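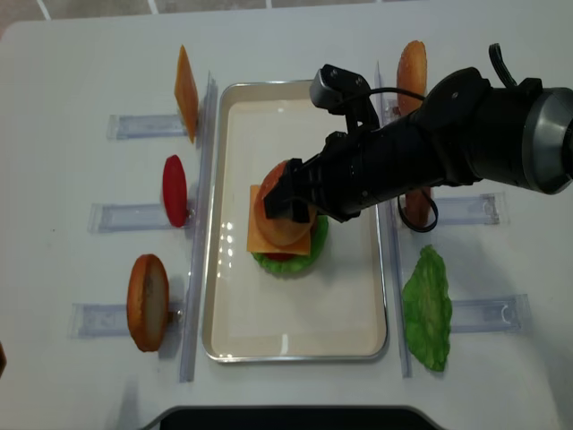
Visit report: Eskildsen open day, Trurero

Thabiso Coetzee and I went to the Eskildsen open day on the Friday, arriving a little after ten. The purpose was narrow. Our own counter in Revell Street is being refitted, and we wanted to look at how other people arrange the filling and bread for a stacked product before we commit to drawings. What follows is the note I wrote up for the refit group, with the travel details left in for anyone who intends to go to the next one.

Getting there

The site is on the eastern edge of Trurero, past the second roundabout, and is poorly signed from the main road. The bus stops at the end of the lane and the walk takes ten minutes. Parking is on gravel. Visitors sign in at a hatch on the side of the building and are given a hairnet and a printed floor plan, on which the rooms are numbered in a different order from the numbers on the doors.

In August the upper floor is warm. Take a thin jacket for the cold store all the same.

Programme

The open day ran in four parts: goods in, cold store, the assembly tables, and a talk in the canteen. We skipped the first half of goods in, having seen a similar arrangement elsewhere. Groups were kept to eight or fewer. Ours was led by Lesego Zwane, who runs the layout section and answered most questions directly. Where she did not have a figure she said so and wrote the question down.

Cold store

Shelving is single depth throughout, with salad on the left and dairy on the right. Lids are colour coded by day. The salad crates are lined with cloth, changed at each delivery, and the cheese is kept in its interleaved packs until the tray for the next session is made up. Tomatoes are held outside the cold store and sliced on the morning they are used. Thabiso asked about slice thickness. The setting is checked at the start of each session and again after the blade has been cleaned.

The floor drains are central and the fall towards them is steep enough to notice with a trolley. We should ask our contractor for a gentler one.

The assembly tables

We spent most of the visit here. The layout section works with one simple product, a burger with salad and cheese, and varies the position of the ingredients around it. The tabletop is white. The tray is rectangular, metal, with a thin silver rim and a pale cream interior, and it is placed with the long side running away from the near edge of the table. Everything is built in the tray, so there is no board to wipe down between stacks.

Along each of the long sides stands a clear acrylic rail. Small clear holders project outwards from these, one piece of food to a holder, and the pieces are stood up on edge. I had expected shallow pots or a rack with slots. Standing a tomato slice upright seemed an odd choice until I compared the table with our own bench, where slices lie in a pile and have to be peeled off each other. A piece on edge presents both faces and part of its rim, and it does not stick to its neighbour because it has no neighbour.

The three holders on the left of the tray took a square of cheese, a slice of tomato and half a bun, in that order from the far end. The bun half was set with its cut face outwards. The spacing was even, but the holders were stepped, each slightly further left than the one before it. I did not think to ask about the step at the time. It may be to do with clearance, and I have put it on the list of questions below.

Clear acrylic has two practical merits. The contents of a holder can be checked from any side, and a missing piece shows up at once against the white table. On the other hand it picks up reflections along its length, and under bright lighting I found the edge of a rail harder to locate than I would like. A tinted edge would solve this. Lesego Zwane said a tinted version had been tried under the project name Kumis and would be tried again.

Stack order

Lettuce is the lowest of the filling layers. The leaf is ruffled and noticeably wider than the rest, so that it forms a skirt around the stack. Tomato sits above it, and cheese above the tomato. The cheese is square and the other layers are round, with the result that its corners project. On one stack it had been laid at an angle, one corner towards the upper left, with the top bun going on over it. On another it was nearly parallel to the sides of the tray.

The angle is worth our attention. A corner that overhangs is visible to the customer, which marketing will want, but it is also the part that folds first when the product is wrapped. The section keeps a log of orientation for every build. The log stood at 2,109 entries on the day, and the aim is to reach 2,807 before the layout is fixed. Entries cover the order of layers, the angle of the cheese and the offset of the top bun from the centre of the stack.

Where a patty is included it goes in above the lettuce. With a dark brown patty below, an orange square on top and the green spreading out around both, the layers can be told apart from above by colour alone, apart from the tomato. The tomato is the difficult one. Once the cheese is down it shows only as a thin red sliver along one edge, and anyone checking for it has to know where to look. We have had the same trouble at Revell Street with returned orders. A smaller cheese slice, or a tomato set slightly off centre, would both help. The second costs nothing.
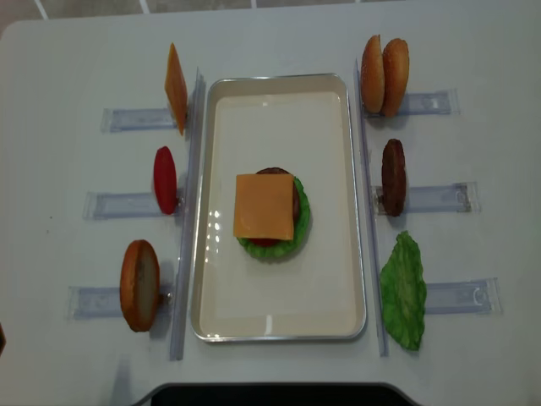
Tray and cleaning

The trays have rounded corners, which wipe out more easily than the folded ones we use at present. The rim is thin and would be simple to grip with a cloth. I measured the spare on the side bench at 300 mm along the inside, with Lesego Zwane's permission, and that would fit two across on our new counter with space for a cloth and a waste tub.

The holders are washed in batches of 42 in a flat basket. The rails are wiped in place during the day and taken up at close. Two points for us:

The acrylic scratches. The older pieces on the side bench had gone cloudy at the ends, and the section replaces them when the contents can no longer be read at a glance.

Abrasive pads are banned from that sink. Ours are not, and would have to be.

Canteen talk

The talk covered waste, mostly salad. The slides will be circulated to visitors who left an address. The main recommendation was to sort leaves by size at the start of the session, setting the broad ones aside for the base of the stack and using the rest in boxed salads. Trimming to size was discouraged. A question about bread was deferred to the next open day. Coffee was filter and there were biscuits.

Questions still open

Why are the holders on the left stepped outwards?

Does a bun half stood on edge dry at the cut face over a long session? We were told it had not been measured.

What is the longest time any piece is left standing before it is used?

Can the rails be supplied in a shorter length? Our counter narrows at the till end.

Recommendations for the refit

I would adopt the tray format as it stands. I would borrow the principle of one piece to a holder for cheese and tomato only, and keep the lettuce in a tub, where we turn it over quickly enough. Thabiso disagrees on the lettuce and will write separately — his view is that a single leaf laid out in advance saves more time than anything else on the table.

The rails should wait until the tinted version can be seen. The drawings need to show the tray position in either case, and I have marked it in pencil on the copy in the office.

The return bus leaves from the opposite side of the lane, without a shelter, at twenty to and twenty past the hour.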